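Handout 6: Sorting, Matching and What We Claim They Show

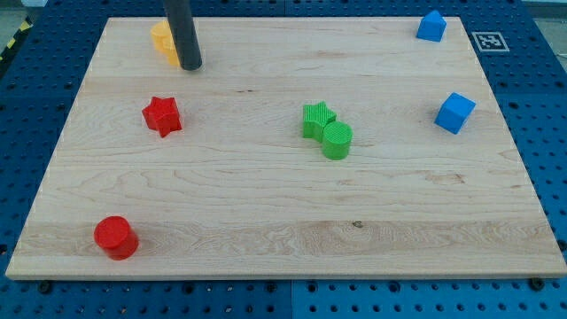 Course notes prepared by the instructor, Early Learning Materials, Clerham College. Revised December. Please read before the second workshop.

Most of you have now been through the Brotby catalog, and some of you have underlined things in it. Put it aside for this session. The catalog says that a set of colored shapes "builds classification." I have been teaching with colored shapes for 20 years and I still don't know what that sentence means. A block doesn't build anything in a child's head. A child does something with a block, an adult watches, and the adult writes down a word like "classification." These notes are about the gap between the second step and the third.

1. The basic problem

Take a red star, a green star and a green cylinder. Put them on a board and ask which two go together. There are two decent answers. The stars go together by shape. The green pieces go together by color. Every textbook knows this and nearly every textbook then tells you that the color answer is the younger one, and that children "move on" to shape.

I'd be careful with that. The evidence I was shown as a student came from tasks where the colors were loud and the shapes were dull. Change the materials and the preference shifts. Ask the same child after lunch and it may shift again. You can report that a child chose by color on that occasion with those pieces. You can't report a stage.

Position matters too, and it gets left out. In the setup at the top of this handout the green star and the green cylinder sit right beside each other, and the red star is off to the left. Anyone asked which two belong together has been given a large hint toward green before thinking about color at all. If you want to know about color and shape, distance has to be the same for all the pairs. Three pieces at the corners of an even triangle will do. Most published activity cards show the pieces in a row, and in a row the middle piece is next to everything and the end pieces are not next to each other. Check the cards you were given last time and see how many avoid it.

2. A fourth piece

Adding a yellow piece that is farther off is often recommended as a "distractor." I have doubts about the term. It assumes we know what the child is supposed to be attending to. Some children pick up the yellow one first and want to talk about it, and the scoring sheet has no box for this, so it goes down as off task. In my own tallies over the years, 634 trials in all, the remarks I wrote in the margin were more use to me than the column of ticks. That is not a finding. The tallies were not blind, I knew the children, and I changed the wording of the question at least twice. I mention it so you'll leave wide margins.

3. Surfaces

Students always think this section is padding. It isn't long.

A pale wooden board is a fair choice for bright blocks. Red and green both stand out on maple. Yellow does less well, especially toward the far edge, where honey-colored grain starts to compete with it. If a child overlooks the yellow piece, ask yourself about the board before you ask about the child.

Look at the grain as well. Lines running across the board, a small knot near the front, dark swirls on one side: to us these are background. To a four-year-old a knot is a thing. I have seen a block placed on a knot with great care and recorded as "random placement." Turn the board over if the other side is plainer, or use plain felt. The Pendska mats in the cupboard are fine, though I don't believe the claim on the packet about "reducing visual load."

What is under the board counts for something, too. A tabletop with a regular pattern of holes will get fingers poked into it. Let that happen before you start, or cover it.

4. Texture

Blocks with fine ridges across the top feel different from smooth ones, and a child who handles the pieces may sort by feel. Our usual sheet offers color, shape and "other." Under "other," write what you saw the hands do. Don't write "tactile learner." There is no good reason to think that children come in that variety, and the phrase has done a lot of harm in reports to parents.

If your set mixes ridged and smooth pieces, say so at the top of your notes. If you don't know, go and feel them.

5. Words we use

"Star" is easy. "Cylinder" is not, and the child who calls it a circle is looking down at a circle. From above, the top is what you get. The Nutsugah teacher's guide marks "circle" as an error and asks you to correct it. I would ask the child to look from the side and see whether the word changes – sometimes it does, sometimes you get "can" or "drum," and both of those are better descriptions than the one in the guide.

A star block raises the same trouble in a form we don't notice. It is a solid with a star on top and upright sides, and we have no everyday name for it, so we use the name of the flat shape and give full marks. Why one and not the other? Bring an answer to the workshop.

6. For the workshop

Work in pairs. Each pair needs one board, two stars of different colors, one cylinder matching one of the stars, and one piece of your choice in a third color.

Lay the pieces out unevenly and ask your question. Then lay them out evenly and ask it again, same words. Swap roles. Allow 18 minutes for the whole thing, including the arguing.

Write down:
the question exactly as spoken
where each piece was, with a quick sketch
what was touched first
what was said

Leave the interpretation box empty until the end. If you find you have nothing to put in it, hand it in empty. I won't take marks off for that, and I have taken marks off for the other thing.

Reading for next time is the short chapter on matching tasks in the course pack. Skip the summary table, which claims more than the chapter does.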